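Practice Aisle: Photo Gallery

Posted 7th April

Pictures and notes from the practice aisle at Zurnemden, where the shelving went up in February.

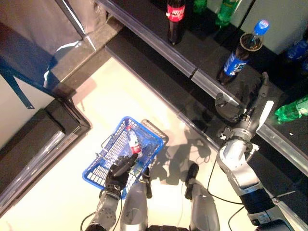
One reader wrote in after the first notes went online: I used to stock drinks at Trillano, and I would put the heavy bottles on the lower shelf and leave them there. People don't mind bending for a big bottle. What they mind is lifting one down from over their head with a basket already on their arm. Also, please keep the baskets near the door. Ours were at the back by the registers for a whole winter and everybody walked past them.

The baskets do stay by the door. The blue one is plastic with small rectangular holes in the walls and base, and a thin metal handle that goes across the top. It has a clear water bottle with a red label in it, lying at an angle.

Bottles in a basket are usually laid down. A tall one standing up tips at the first turn, and it takes the bread with it. If there are several, lay them side by side with the caps facing the same way.

Cola is on the upper shelf. The shelf has a rail along the front, so a bottle has to be lifted a little before it comes forward. New shoppers tend to pull straight out and catch the base. Lift first, then pull.

The floor is pale cream. We looked at a darker one from Nikberg and decided against it. Spills are easier to find on a light floor, and it brightens the lower shelf. It does show scuffs. A damp mop takes most of them off, and the rest need a soft pad.

Baskets get washed every 2 weeks in warm water with dish soap. Stand them upside down for 30 minutes and wipe the handles by hand, especially where they meet the sides. Sticky drinks collect there.

The shelving came secondhand from Paulauskas in 4 boxes, with one bag of brackets missing. Replacements took 20 days. If you are buying used shelves, open the bags and check the brackets before you sign for anything.

Still to do: price strips for the lower shelf, a hook for the mop, and a better place for returned bottles. For now they go back at the end of the day, labels facing out.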